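Cellis hand grippers, reviewed after five weeks
Posted 20/07/2018 by Keegan Friesen

Our bench at Hiebert got a pair in place of two packers' bare hands. The pitch was less strain and training data for the arm coming in December. Clamping a green phone-sized item over the clear tray is slow work, and the cables trail.

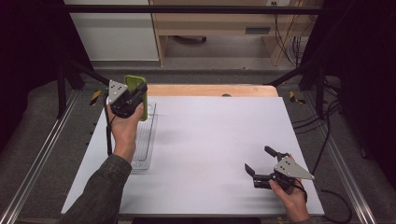

Grip
Blocky black fingers, speckled finish. Fine on flat sides – I wouldn't trust them with much else.
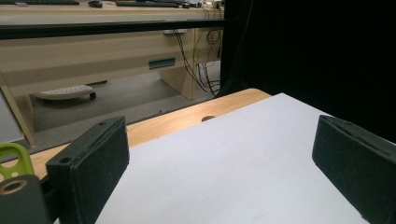
Verdict
$1900 a pair. Sylvie Sawatzky on days wants to know who keeps their hours after December. So do I.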